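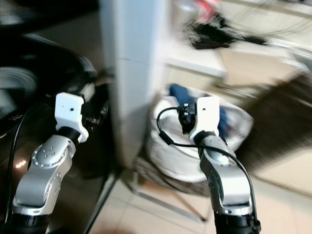
Sajib Thambiah
Clearing the back room at the Debnath flat, a thread. Dry stuff, mostly cables and shelf heights.

1/ Rule for this job: nothing gets bought until the existing shelves are sorted. Last November I ordered 8 bins before measuring and sent most of them back.

2/ Started a log in Sasetus. One line per item: name, location, keep or go. Item numbers carry over from the old apartment, so the first new entry is 1343.

3/ The utility recess next to the tiled pillar is the real problem. Black power strip on the mid-height shelf, a black device beside it buried in its own cables, flattened cardboard hanging over the front edge.

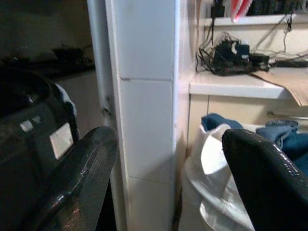 4/ Order of work: cardboard out first, then trace each cable from the device end and tag it at both ends. Untagged cables go in a bag for 20 days, then to recycling.

5/ Power strip gets screwed to the side wall of the recess, 15 cm above the shelf. That leaves the shelf surface for the device alone, with air on both sides.

6/ Upper shelf holds the dark boxes and something in red and white stripes. Boxes stay. The striped thing gets opened and logged before it goes anywhere.

7/ The big black bag by the door frame has a white label on the front. It moves to the closet — the hinge side of that door needs clear floor.

8/ One hinge there looks slightly tarnished. Adding it to the Brudis list with the chipped grout line on the pillar. Separate job.

9/ Cable tags are the Cluvitness write-on type. Pencil holds up better on them than marker. Next post when the recess is wired.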